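Leave the washer door open

My building has a laundry room with a sign on the wall. CLOSE DOORS AFTER USE. Big letters, laminated, signed by Cedgate, the company that manages the place. I think the sign is wrong and I have thought so since April.

A front loader is a bucket with a rubber lip. Shut it wet and it stays wet. Then it smells, then your towels smell, then you buy the scented beads to cover the smell. I did that for a year. Spent more on beads than I want to add up.

Top loaders never had this problem, or my mother's didn't. Lid up, done. Then everybody got the round door because it saves water, and fine, it does, I'm not asking for the old ones back. But the round door seals tight. It has to. So somebody needs to open it again afterward, and the sign says dont.

Cedgate's answer, when I wrote, was that open doors get bumped. Sure. Somebody on Rafferty Street probably got a hip bruise once. Against that put 60 apartments breathing mildew. And the repair bill - $630 for a new seal and the labor, posted right there on the notice board as if we'd all been bad.

I'd love to be told what the closed door is protecting. The view? A round window is a nice thing to look at, I'll give it that. Kids love it. I still stand there and watch my socks go by.

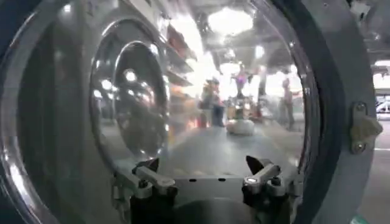 Round window, black rubber rim, brass-colored latch bracket at the side.

So my proposal. Leave it open 2 inches. Wipe the rubber with an old T-shirt, takes no time at all. Take down the sign or at least fix it. And if Cedgate wont, prop the thing open anyway, I do, every time, usually with a rolled up sock. Somebody keeps closing it after me. I'd like that person to come smell my towels.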